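Ticket 380 – Grimow label printer skips every other label after driver update
Status: Resolved
Product: Zelton Print Server 2
Site: Hallwood warehouse

Opened 7:40 am

Hi all! First off, I love this printer, and it has been a champ since we set it up in August. After last night's driver update, though, it prints one label, feeds a blank, prints the next, feeds another blank. A batch of 200 used up twice the roll. Same thing from both packing stations, so I don't think it's the computers.

Tried so far: power cycle, new roll, cleaned the gap sensor with a dry swab, ran the self-test. The self-test comes out perfect, with no blanks at all! That makes me think the hardware is fine and the trouble is in what the server sends over.

Update, 9:15 am

Good news, I found something. The label height in the new driver is set to 200 mm. Our labels are 197 mm, and the old driver had that saved as a custom size. So the printer thinks each label runs a little past the gap and feeds on to the next one to make room. I typed 197 back in and hit Apply, but it jumps back to 200 as soon as I close the window.

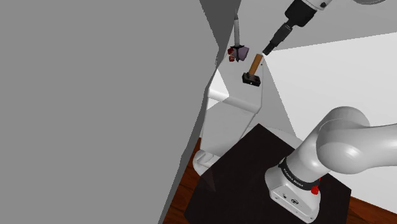
Hakim replied that the driver only keeps a custom size if it's saved on the server first, under Stock and then Custom Sizes, and that editing it from a workstation gets overwritten at the next sync. He also asked for the print queue to be cleared before testing, as old jobs hold on to the old size.

Update, 10:30 am

That was it! Saved the size on the server, cleared the queue, restarted the print service and ran a short batch from each station. Every label printed, no blanks – and the size is still there after closing the window. So happy with this one.

One leftover: the preview still shows the old page outline. It doesn't affect printing, so I'll open a separate ticket for it. Please go ahead and close this.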